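# Packing snack boxes

I send out two boxes of snacks a couple of times a year. One goes to Struan Semple, who I roomed with after college, and one goes to Sieglinde Engelhardt, who moved away in October and asked if she could be added to the list. The list used to be longer. Elspeth Mackay dropped off when she moved back to town, and now she just comes over and eats what I have.

I've had a few emails asking how I pack these, so this is mostly a write-up of that, with some notes on what went wrong last time.

## Boxes

I reuse boxes. The ones I like come from a shipment of kitchen things I ordered from Ploltex a long time ago, and I've been picking up similar sizes ever since. Plain brown cardboard, four flaps, nothing fancy. If a box has scuffs or stains on the outside I don't care, as long as the corners are sound and the bottom hasn't gone soft. Press your thumb into each bottom corner. If it gives, that box is recycling.

Old labels are a different matter. A shipping label with an address or a tracking code has to come off or get covered completely, or the package may go back to wherever it came from. I had one make a full trip back to the warehouse before I learned that. Small stickers that don't have anything to do with shipping can stay.

I retape the bottom even when it looks fine. One strip along the seam and one across it. The tape I use now is Zemano clear tape, which tears cleanly and doesn't split down the middle of the roll. Before that I used whatever was in the drawer.

Box size matters more than I used to think. A box that's too big costs more to mail and everything slides around in it. A box that's too small means you end up pressing on the top to get the flaps shut, and then you have a box of crumbs.

## Buying

Most of the snacks come from Triệu, the grocery on the far side of the park. They have two long aisles of chips, crackers, wafers and shrimp snacks, and the stock changes often enough that I can usually find something I haven't sent before. I set a limit of $20 per box, not counting postage. I went over it last fall and regretted it when I got to the post office.

I try to buy a mix of big light things and small heavy things. If it's all chip bags, the box is mostly air. If it's all bars, it weighs too much and looks like a box of bars.

Check the dates while you're still in the store. Puffed snacks have a decent shelf life but not an endless one, and a box can sit in customs for weeks. I also skip anything with a chocolate coating from May on. In February it's fine.

Struan doesn't eat peanuts, so his box gets checked twice. I read the ingredients before anything goes in, and if I can't read them, it goes in Sieglinde's.

## Packing

I put both boxes on the table with the flaps folded back and spread the snacks out around them. Then I pack one box all the way before I start the other. I used to go back and forth, one for you and one for you, and it seemed fair but both boxes came out badly. You can't see how a box is shaping up when you're only giving it half your attention. Now the first one gets packed until I'm happy with it, and the second gets built to match.

The order I use:

1. Anything stiff or dense along the bottom, flat side down.
2. Soft packages in the middle, where they fill in the gaps.
3. Bars down the sides, standing up.
4. Big puffed bags last, on top or leaning into whatever space is left.

The big bags are always the problem. A large shrimp snack bag will stand up well over the rim of the box until you've made a place for it, and the temptation is to poke a pinhole in it and squeeze the air out. Don't. I did that to a bag once and Struan reported that the contents had the texture of packing peanuts. The air is there to protect them, and a stale snack isn't worth the postage.

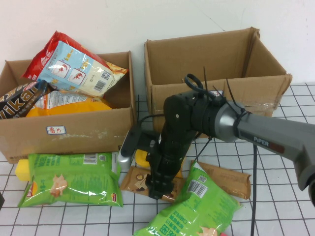
What I do with a bag like that is leave it until the end and take a few things back out if I need to. Usually there's a bar or a wrapper sticking up over the side that can be turned and slid down against the wall, and that gives you enough room to lay the bag over at an angle. If it still won't go, it gets swapped for something smaller and I keep it. This has happened often enough that I don't count it as a loss.

Regular chip bags are easier. A bag of Lay's can go in flat as a layer, and it works as padding for whatever is on top of it, provided that isn't heavy. Wafer bars break if you look at them wrong, so I keep those near the middle of a side wall and away from the corners.

When the box is full, close the flaps without tape and give it a gentle shake. If things move, add crumpled paper – newspaper is fine, but I use the brown kind so the ink doesn't rub off on everything. If the flaps bow up, take one thing out.

## Weighing and mailing

I have a Rustar kitchen scale, and a packed box just about fits on it if I set it on an upside-down bowl first. The display is hard to read that way, so zero it with the bowl on and then crouch down. It's been close enough to the post office scale that I can print postage at home.

For the customs form, I write what's in the box in plain terms: potato chips, wafer bars, shrimp snacks. "Food" by itself got one of mine opened. Lewis McIver, who used to ship samples for a living, told me to keep a copy of the form inside the box as well, in case the outside one gets torn. I've done that for the last few rounds.

## Last time

Sieglinde's box arrived with one side crushed in. The bars were fine, one bag of chips had popped. I think I left too much space on that side, so the cardboard had nothing behind it. This time I'm putting a row of bars along all four walls and seeing if that helps.

Struan's arrived fine but he said there were too many sweet things, so his is getting more chips.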